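4. Leveling the Jusley table

1. Stand the table where it will stay. The leaflet says it "self-levels on any floor." We have our doubts, so check it with a spirit level, first lengthwise, then across.

2. Turn the foot under the low corner until the bubble centers. The leaflet allows 2 full turns per foot. Treat that as the limit.
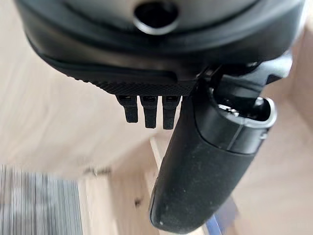

3. Lean on each of the 4 corners in turn. If one still rocks, go back to step 2.

Note: The "no tools needed" claim holds only if your fingers are stronger than ours. Keep a small wrench handy.

Caution: The stated load is 115 pounds. We would stay well under it, whatever the box says.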